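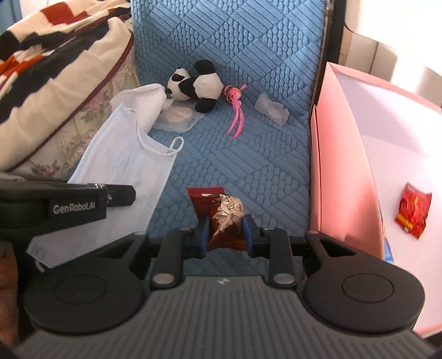 Week 3: Clearing a bedroom, starting with the small stuff

Right, last week was all wardrobes, so today we're going tiny. Snack packets, tissues, old wrappers, the bits that gather on a bedspread and somehow never get counted as mess! Naomi Ondieki asked me in May why I don't start with the drawers. Well, you can't see what you're doing until the bed is clear, and I'm lazy (I like an easy win first).

My method is one open cardboard box, right up against the bed. Wrappers, used tissues and face masks all go in there, no sorting.

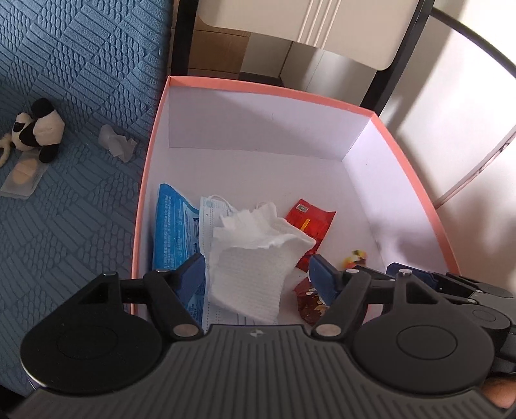
Soft toys and unopened plasters stay out on the bed for now, and they get their proper homes in round two. Do check a packet is empty before you bin it, I've thrown away perfectly good snacks more than once.

For next time: do your own bed and jot down what you found. Jana Vogler has the spare boxes if you need one, and please flatten it afterwards if you're not keeping it.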